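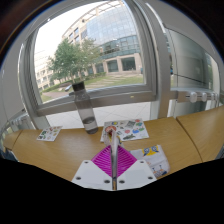 I have been trying to learn to bake proper rye bread since August, and last night I finally pulled one out of the oven that I'd be happy to hand to a stranger. So this is going to be a long post, and it's going to be almost entirely about rye, and I'm not sorry!

Some background for those of you who come here for the cycling posts. My first sourdough was wheat, like most people's, and I got decent at it. Good crust, nice open crumb, the whole deal. Then I went on a bike trip that passed through Goseck, where we stopped for lunch at a bakery with maybe four kinds of bread on the shelf, and I bought the darkest one mostly to have something heavy in the pannier that would last. We ate it for days. It got better every day! Sour and a little sweet, with that dense, moist slice you can cut as thin as cardboard and it still holds a slab of cheese. I came home wanting nothing else.

What I hadn't understood is that almost everything I knew from wheat was useless. You don't knead rye. Well, you can, but you're kneading mud. Wheat dough gets its strength from gluten, and rye has very little that behaves that way. What holds a rye loaf together is mostly starch and these gummy things called pentosans, which soak up a huge amount of water. So the dough is sticky, properly sticky, like tile adhesive, and my first reaction was to add flour until it stopped sticking. Please don't do this. I made two bricks that way. Keabetswe Jacobs, who sits across from me and has very good teeth, gave up on the second one.

The starter is where I'd spend my energy if I were beginning again. I kept mine as a wheat starter and just threw it into rye flour on baking day, and the result was a loaf with a gummy line along the bottom and a crust that had lifted off like a hat. Rye flour is full of enzymes that chew up starch while the bread is baking, and you need enough acid in the dough to slow them down. My wheat starter was young and mild and had nowhere near enough. Now I keep a separate rye one in a jar with a loose lid. I feed it the night before, thick as peanut butter, and let it go a full 9 hours in the oven with only the light on. By morning it smells like green apples and has a cracked dome on top.

Then there's the scald, and I love the scald. You take some of the rye flour plus a spoonful of crushed caraway and pour boiling water over it, stir it into a paste, and cover it. Leave it somewhere warm for a few hours. It goes from tasting like wallpaper paste to tasting sweet, with no sugar added! The first time I tried it I stood in the kitchen eating it off the spoon. If you have any red malt, put that in too. I got a bag from Homa Yazdani, whose family shop (called Yazdani, sensibly enough) sells flour and spices out of big bins, and she talked me out of the caraway powder I had in my hand and into whole seeds. She was right. The powder goes dusty and bitter and the seeds stay bright. 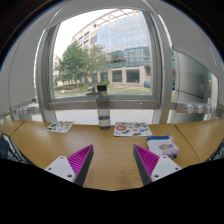

Staff blogs

Back to the dough. Once the starter and the scald are ready, it all goes into one bowl with the rest of the flour, water, salt and a little molasses. Mix it with a wet hand or a stout spoon until there's no dry flour left. That's the mixing done. Let it sit until it looks puffy, scoop it into a greased tin with wet hands, and smooth the top with the back of a wet spoon. Wet everything. I keep a bowl of water by my elbow and I still end up with dough on the faucet.

The final rise took me the longest to read. With wheat I poke the dough and watch how it springs back, and with rye the poke tells you nothing at all. Look for pinholes on the surface. Dust the top with flour when it goes in the tin, and when small cracks open up in the flour and you can see a few little holes between them, get it in the oven right then. Uchenna Usman told me this after I'd overproofed three loaves in a row and I could have hugged him.

Baking: hot to begin with, as hot as my oven goes, for 20 minutes. Then I turn it well down and leave it for most of another hour. It comes out of the tin for the last stretch so the sides can firm up. I bought a probe thermometer for this, a Plirkora one with a folding needle, and I pull the bread when the middle is close to the boiling point. Before that I was thumping the bottom and listening, which works fine for wheat, but a rye loaf sounds like a rye loaf whatever you do to it.

And then you wait. This was the hardest part for me by a mile. Wrap it in a linen towel when it's cool and don't touch it until the next day, and two days is better. I cut one early because the kitchen smelled so good, and it dragged on the knife and smeared, and I was sure I'd ruined it. I put it back in the towel in a sulk. The following evening the same loaf sliced clean.

Yesterday's had been resting for 30 hours when I cut it (yes, I wrote down the time on the towel with a clothespin and a sticky note). Even crumb from top to bottom, no gummy line, crust still attached. It had that sour smell that gets you right behind the ears. I had it with butter and radishes, then with butter and honey, then standing up with nothing on it at all.

Things I still want to sort out: my tin is too wide, so the slices come out low and long, and Nipon Intarasuk says a lidded one would help with the crust on top, which gets a bit too thick for me. I'd like to try putting stale bread in the dough, soaked and mashed, the way a lot of the old recipes do. I've got a bag of heels in the freezer for it. And Nasrin Abbasi wants one without caraway, so that's this coming bake.

If you'd like some of the starter, bring a jar with a lid that doesn't seal tight. I've got plenty, and it dries well on parchment too if you need to mail it somewhere. Leave a comment if you've baked with coarse rye meal, as I can only find the fine stuff near me and I'd love to know how much more water it takes.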